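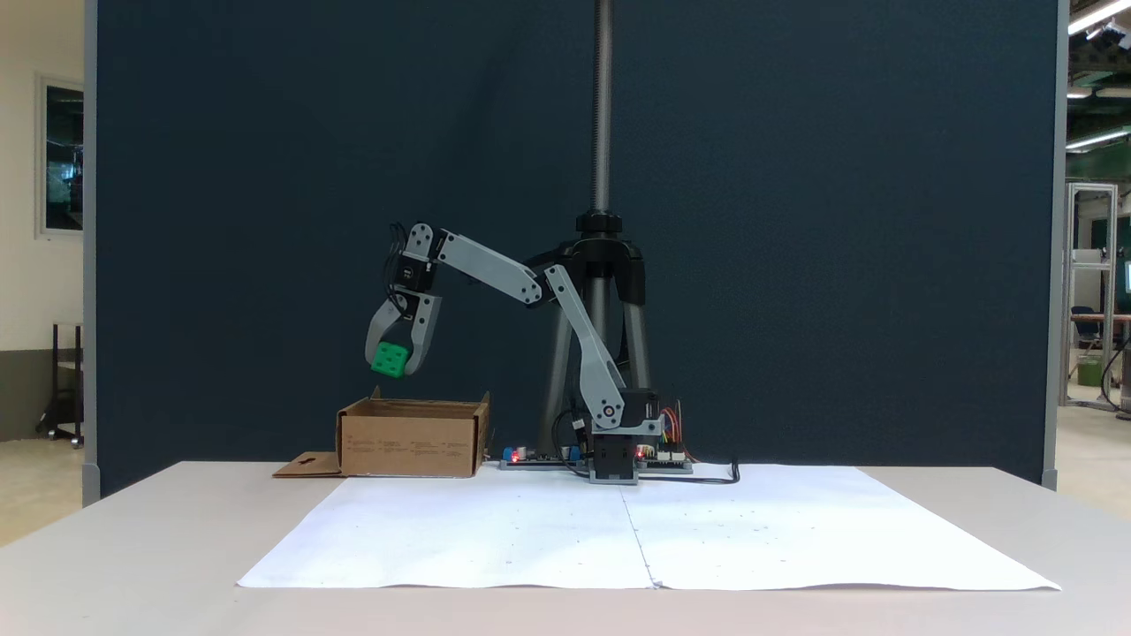 Leiva

Packing Table Gallery: Small Blocks and Reused Cartons
Posted Sunday, May 21, 2023

Green cube over an open cardboard carton, left end of the table. One flap is folded out flat on the tabletop. The white paper in front is two large sheets joined along a vertical seam.

This page of the Hinum gallery covers the carton stage of the block sort. The pages before it cover the shelf labels and the drawer inserts. Captions give what is on the table. The notes give the working details.

Notes on the cartons
The Hinum cartons are all second use. Old print and tape marks stay on if the walls are sound. A carton with a crushed corner goes to recycling. Shipping labels are peeled or covered before the carton goes on the shelf, so that the only label left is ours.
Flaps are opened fully before loading. A flap that stands halfway up catches blocks on the way in and drops them on the table. If a flap has lost its crease, score it again along the old line with a bone folder and a steel ruler.

Notes on the paper
Plain white, 600 mm wide off the roll. Two lengths are joined edge to edge and the tape goes on the underside. Small parts show up well against it. Marks and specks do no harm, and the paper is changed when it tears or when the front edge no longer lies down. Weights on the back corners help with curl, but keep them clear of the carton.

Notes on the fill
Limit per carton is 1,000 g of blocks. The Ernum shelf brackets will take more, but the bottoms of second-use cartons sag past that point. Mixed colors are accepted at this stage. Color sorting is done later, into the Pukavik trays, 100 blocks to a tray.
Broken and chewed blocks are pulled before the carton is closed. Wash water marks are ignored.

Labels
Write the carton number on a short side, black marker, digits at least 20 mm tall. The last number used on the Hinum shelf is 778. Numbers from discarded cartons are not used again.

Next page: closed cartons and shelf layout, to be added in August.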